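3.2 Cell Setup and Gripper Maintenance

The cell consists of one Kairys arm with a parallel two-finger gripper, a wrist camera and a fixed table. It is used for a single family of tasks: picking extruded letters from the table and placing them in a fixture. All runs reported in Section 4 were made on this cell, and the same arm was used throughout. The procedures below were written by the first author and revised by Jaanus Paju after the finger change in September.

The arm is bolted to a steel plate set into the floor. The table is attached to the same plate by a separate bracket and can be removed without disturbing the arm. Table height is set with two threaded feet and locked with jam nuts. After any change in height, the table plane is probed at the four corners and at the center, and a plane is fitted to the five points. If one point lies outside the tolerance in the cell file, the feet are adjusted and the probing is repeated. Software correction of a tilted table was tried early in the project and dropped – it hid a bracket that had worked loose.

3.2.1 Finger alignment

The fingers are stepped blocks carried on separate slides driven by a common screw. Wear in the slides shows up first as a difference in height between the two fingertips and later as a difference in closing position. Both are measured with the gripper pointing straight down over a gauge block. The gripper is closed on the block at low force, opened, and closed again with the wrist turned 180 degrees. Half the difference between the two recorded centers is taken as the centering error and written to the tool definition.

This check is run every 200 grasps. The slides are cleaned and greased every 2,000 grasps, with the screw cover off and the motor brake engaged. Grease is applied to the slides only. During the second service the screw was greased as well, and the encoder zero drifted over the following shift until the screw was wiped clean and the axis was homed again.

Fingers are replaced as a pair. A new finger paired with a worn one gives an uneven contact patch, and thin letters then rotate during the lift. The first pair was replaced at 929 grasps following a collision with the fixture, the second at the scheduled service.

3.2.2 Wrist camera and simulated twin

The camera bracket shares two screws with the gripper flange. Any work on the gripper is therefore treated as a change to the camera pose, and hand-eye calibration is repeated before the cell is released. The calibration routine is part of the Ploltance package and needs no operator input once the target has been placed.

Each calibration is then carried over to the simulated twin of the cell, built by Ilze Pärn in the Grullow renderer. The twin takes the finger geometry, opening width and camera pose from the same cell file as the real controller. A view is rendered with letters on the table and the gripper open, and the positions of the finger ends are compared with those in the real wrist view. Figure 3 shows one such render, with a letter V on the table between the two fingers. The right finger enters at the border of the image with only its inner end showing, so the comparison on that side uses the stepped edges of the block. The left finger offers more of its length, and the corners of its darker end block are used.

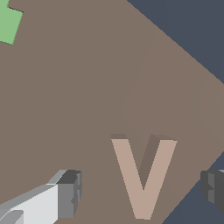
3.2.3 Fault handling

Three faults account for most of the unplanned stops. A failed grasp confirmation is raised when the closing position lies beyond the expected letter width. The operator opens the gripper, checks the fingertips for residue and restarts from the approach pose. If the fault returns on the next attempt, the alignment check is run before any further grasp.

Loss of the camera stream is nearly always a cable fault at the wrist. The cable is routed through a Wevell clip and replaced when the jacket shows whitening at the bend. A spare is kept in the controller cabinet, already labeled.

Error 533 indicates a following error on the gripper axis. It is cleared only after the screw cover has been removed and the axis moved by hand over its full travel. Clearing it from the pendant alone is possible but is not permitted under the cell procedure. Each occurrence is entered in the service log with the grasp count and the last measured centering error.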